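Mekberg Tabletop Recording Station

For teams gathering manipulation examples for a learning system

The Mekberg station records a robot doing short tabletop jobs and saves each attempt as one episode. It ships with a gripper, a wrist camera, a fixed camera and the Clidico recording software. You supply the table and the objects.

Each episode holds both camera streams, the joint positions and the gripper opening on a single clock. The wrist camera covers the last stretch of the approach.
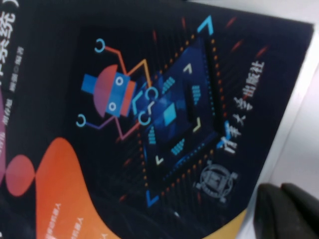
Episodes are stored in one folder per task. An operator marks each one as keep, redo or discard before the next one starts, and a note field takes up to 136 characters. Marks can be changed later from the review screen.

Book filing is one of the starter tasks. It uses paperbacks and a desk organizer with upright compartments. Covers with strong artwork are fine, and it helps to mix thick and thin spines. Segundo Chambi's setup notes for this task are included with the software. His reference set has 1297 episodes, all recorded at the Lozano lab.

Vary the starting position between episodes. Leave some books in the organizer and some flat on the table, stacked or single.

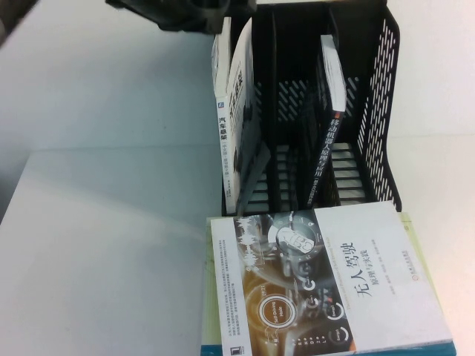

Can I stop partway through an episode and still use it?

Partial episodes are saved with their own mark and left out of the export by default. Tick "include partial" in the export window to add them.

In the box
Gripper with padded fingers
2 cameras with mounts
Power supply and cables
Clidico license, one workstation

Maximum episode length: 60 seconds
Training: half-day remote session with Aitana Llorente, Thursday mornings
Spare finger pads: sold separately, see Parts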